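Tablet storage check, Prilham site
Checked by: Selina Nägeli, 9:00 am, January

1. Screens, no cracks — OK
2. Casings, no swelling — OK on all but unit 11, back feels slightly raised. Pulled, tagged, gave to Ostap
3. Chargers unplugged overnight — no. Second time. Spoke to Yaqin
4. Cable ends — one frayed, binned it
5. Trays clean, no grit — OK, wiped down
6. Stacking — see comment

Comment on 6: yellow tray is fine for short stays, but dont leave tablets piled up in it, edges rub on the glass.

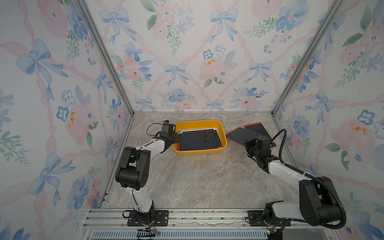 How many can go in one tray? Four, laid flat, with a cloth between each.

7. Walkway clear — OK
8. Extinguisher tag in date — OK
9. Log sheet signed — missing for the late shift, Jiahui to chase

Recheck item 3 tommorow before 9. Unit 11 stays out of use till Ostap signs it off.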